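Kenbridge Regional Manufacturing Forum — members' list
Subject: Re: Visit to the Gurkum manipulation laboratory, arrangements and topics
3 comments | 12 shares

Dear members,

Thank you to all who attended the August visit to the Gurkum laboratory at Kenbridge, and to those who sent topics in advance. Several members who were unable to travel asked for a written account. The message that set out our interests is quoted first, followed by my notes on each point.

> From: Despina Buzatu
> To: members' list
>
> Dear colleagues,
>
> Before the visit, I would like to put forward the points my department at Sartori most wishes to see addressed. We pack fresh produce by hand on two lines and have looked at automation twice without going ahead. On both occasions the equipment on offer handled cartons well and handled the contents poorly.
>
> I would ask our hosts to show us small, irregular items in particular. Round tomatoes of even size tell us very little. Thin items that lie flat on a table are where our own trials stopped.
>
> I would also like to know how much recorded practice is needed before an arm can attempt a task alone, and what a site of our size would have to set aside in floor area and staff time.
>
> Finally, could the group be kept small enough for everyone to stand near the table? At the last open day I attended I saw chiefly the backs of other visitors.
>
> With thanks,
> Despina Buzatu

1. Format of the visit

The laboratory received us in seven groups, each with its own turn at the work table. This met the final request above, and I should like to record our thanks for it. Each turn opened with a short safety talk, followed by the demonstration and a period for discussion. Visitors stayed outside the taped line while the arms were powered.

2. The produce task

Our hosts had read the advance message and chose chili peppers as the main items, with larger vegetables set out in trays for comparison. The arms were first guided by an operator and then run under the Pronine control software. A chili is a fair test of the point raised: it is slender, its curve differs from one to the next, and the fingers have to come down almost to the table surface to take hold of it. Two were used at a time, one red and one green, so that the software also had to select the item named.

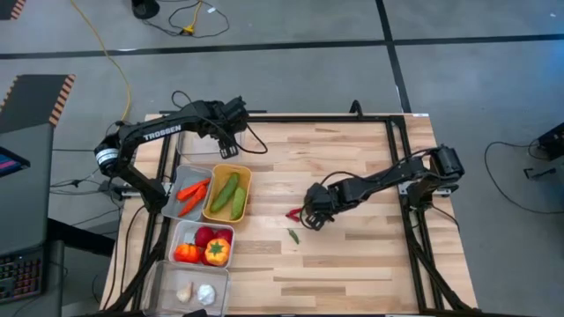
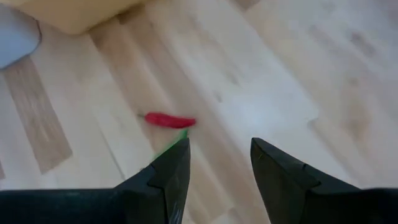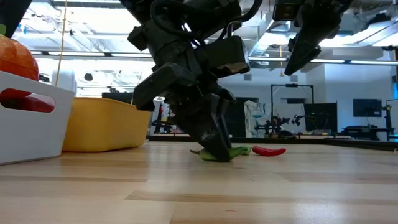

3. Grip and handling

Most of the discussion concerned pressure. The laboratory staff explained that the first runs of the project damaged a good deal of produce, and that the closing force was reduced in stages until bruising fell to a level they were willing to report. They do not yet claim a result that would satisfy a retail buyer. In the session I attended, the arm took up the green chili on its second attempt and needed an operator's help with the red one, which had rolled against a tray. I thought it to the laboratory's credit that the run was left to continue and was not restarted for our benefit.

The view from the wrist camera drew much interest. Members with inspection experience remarked that it blurs when the arm moves quickly, and were told that the software also uses a fixed view of the table — the two are read together. Glare on pale surfaces remains a difficulty.

4. Recorded practice

In reply to Ms. Buzatu's third point, we were told that the produce work rests on 1,318 recorded runs, of which 400 concern chili peppers alone. Each run is performed by a person guiding the arms, and each is checked before use. The staff estimate that a new item of similar shape would call for fewer. They would give no figure for leafy goods, which they have not tried.

5. Space and staffing

The table unit itself is modest in size. The laboratory advised members to plan for clear floor on every side, for cable runs kept out of walkways, and for a desk from which one person can see both the screen and the arms. Five weeks was given as a sensible period for training an operator with no background in robotics. Prices were not discussed.

6. Further steps

Gurkum has offered to receive sample produce from member firms. Items should be of the grade normally packed, including misshapen ones, and should be labeled with the name of the firm and the usual storage temperature. Members who wish to take part should reply to me directly and not to the full list.

Ms. Buzatu has agreed to collect technical points for a second visit — please send these to her by August 12, 2024. Members who missed the first visit will be given places before those who attended.

Yours faithfully,
Office of the Secretary
Kenbridge Regional Manufacturing Forum

Share this message (12)
Comments (3)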